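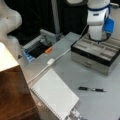
*A blank notebook, a black pen and the big organizer box on the gray table.*

# Hi, I'm Higinio, and I run Faltedo

I help people with their desks. That's the short version, and it's the one I give at parties, where it usually gets me either a polite nod or a forty-minute conversation about someone's junk drawer (I love the forty-minute conversations).

The longer version is that Faltedo is a small shop and desk-organizing service in Miltmont. You can buy notebooks, pens, trays and boxes from us, you can send us a tired old desk box and get it back with its drawers running again, or you can hire me to come over and sort out the place where you pay your bills and lose your stamps. Most of our customers do one of those things. A few have done all of them, and I know their desks better than I know my own.

My full name is Higinio Espinoza, by the way. You say it ee-HEE-nyo. People who've been coming in for years still get it wrong and I answer to all of it.

## How I got into this

I spent eleven years in the back office of a freight company, and my job was paper. Delivery slips, customs forms, the pink copies, the yellow copies. When I started, the whole lot lived in cartons under a staircase, and if a driver called to ask about a shipment you got down on your knees and dug. I built a filing system out of shelf dividers and cereal boxes, mostly for my own knees, and it worked well enough that the other branches asked for it.

So I started doing it for friends on weekends. First my sister's sewing corner, then her neighbor's home office, then a dentist who kept his receipts in a fish tank (no fish, thank goodness). The dentist paid me! Real money, for something I would have done for a sandwich. I went home and wrote FALTEDO on the first page of a new notebook, a word my grandfather used to shout when he couldn't find his glasses. I don't think it means anything. We asked the whole family.

I rented the place at 287 Sikthorpe Street that April and I'm still in it. It has a shop counter in front and the workroom behind, and there's a little yard out back where the delivery guys let me sit with my coffee as long as I move when the truck comes.

## What we do

**Desk visits.** I come to you with a tape measure and a roll of trash bags. We sit down first and you tell me what you do at the desk, and I mean what you do on a normal evening, with the TV on and a bowl of cereal next to you. Then we empty it. All of it, every drawer, onto the floor or the bed. People hate this part for ten minutes and then they start finding things. One customer found 104 dollars in birthday-card cash and a spare key to a house she'd sold. Everything that goes back in gets a spot, and what doesn't earn a spot goes in a bag, a giveaway pile or the mail.

I've done 300 desks as of this spring. Number 300 was a high school band teacher with two desks pushed together, so depending on how you feel about that it might be more.

**The shop.** Notebooks, mostly. I like a plain page, no lines and no grid, with a binding that lets the thing lie flat on the table so you don't need an elbow to hold it down. We carry ruled paper too, and I'll sell it to you with a smile, but I'll ask you to try one blank book first. You can write big, you can write sideways, you can draw the floor plan of your kitchen and put the grocery list inside the fridge. After that we stock pens, pencils, clips, drawer trays, letter racks and the boxes in the Uibo line, our own range, which I sketched at the kitchen table and a two-person woodshop across town builds for me.

**Box repair.** Bring in your desk organizer, your jewelry chest, your grandmother's sewing box, anything with small compartments and something wrong with it. Stuck drawers, missing pulls, partitions that have come away. I'll look at it for free. If it's beyond me I'll say so and you take it home with no hard feelings.

## Things I have opinions about

I get asked for "the rules" a lot, so I might as well put them here.

*Partitions beat size.* A huge empty drawer is a place where things go to hide. A box split up into small cells looks fussy in the store, but then you get it home and the paper clips stay with the paper clips. I like a mix, square cells up front for the small stuff and some long slots for pens, scissors and the ruler you keep thinking you lost.

*One good drawer.* Every desktop box should have at least one drawer that closes. It's where you put what you don't want to look at. Stamps, spare batteries, the parking ticket. Put a nice little handle on it, too. You'll touch that handle every day for years, so it's worth a couple of dollars more than the one that came with it.

*The pen lives next to the notebook.* Leave it beside the book or across the page, I don't care, but don't put it away between the two times you need it. I've watched people get up, cross a room for a pen, and come back with a cup of tea and no pen. I've been that person. I was that person this morning.

*Clear the top first.* Before you buy a single tray, take everything off the surface and live with it like that for an evening. You'll bring back what you miss, and it's usually less than you'd think.

*No labels in the first month.* You're going to move things. Everybody moves things! Wait until your hand goes to the right slot without asking your head, and then label it for the rest of the household.

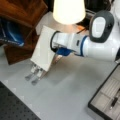 *The lamp's on, with the reddish-brown wooden cabinet over in the corner.*

## A word about lamps

I have to talk about lamps. My wife says I can't get through a dinner without it.

Overhead light makes a desk feel like a waiting room. You turn it on, you see every crumb, and you want to leave. A table lamp with a cream shade does the opposite, it gives you a warm patch to sit in and lets the rest of the room go a bit dark. I like a shade that widens toward the bottom, with a pale base that doesn't shout. And put it toward the back of your work area, so you've still got the tabletop in front of you for your arms and your papers.

On desk visits I carry a spare lamp in the car. If somebody tells me they never sit at their desk, before I touch one drawer I switch off the ceiling light, plug in the lamp and ask them to sit down for five minutes. A retired bus driver over on the hill did this and got out his stamp album right there with me in the room. We didn't sort anything that night. I went back the next week for the drawers.

Same goes for wood, if you have some. A light gray table is great to work on (paper shows up nicely on it and so do the crumbs, sorry), but a room wants something warm too, and a glossy wooden cabinet in a corner does a lot of good even if you never open it. If you've inherited one and you're thinking about painting it white, come talk to me first. I won't stop you. I'll just look sad.

## The customer cards

I keep a card for every person who's ever asked me a question, in the shop, by phone, or at the bus stop one time. The card has your name, what you asked and what I told you, in pencil. There are 1,491 of them now. My nephew has offered to put them in a computer and I keep saying yes, definitely, after the holidays.

It means that if you bought a drawer pull from me and need the same one again, I can find it. It also means that if I gave you bad advice I can look it up and blush. I once told a whole string of people to store envelopes standing up in an open rack, right before the most humid summer I can remember, and every one of those envelopes sealed itself. I wrote to each of them. Most were very nice about it.

## What it costs

A first desk visit is free if you live in Miltmont, and it lasts until we both get hungry. After that I charge by the half day, and I'll tell you the price before I take my shoes off. Repairs are priced when I see the box. Shop prices are on the stickers, and if there's no sticker, ask, I probably got to talking.

I don't do garages or attics. I did one attic, and there was a raccoon, and we'll leave it at that.

## Where to find us

Faltedo, 287 Sikthorpe Street, Miltmont, two doors down from the bakery with the green awning. The shop opens at ten in the morning and closes at six, and I take desk visits in the evenings, when people are home and the lamps are on. If the door's locked during the day, knock hard on the glass, I'm in the back with the radio going.

You can also write to me. I answer letters in the order they come, on plain paper, and I answer emails too, a little slower. Tell me what's on your desk right now, without cleaning it up first!

— Higinio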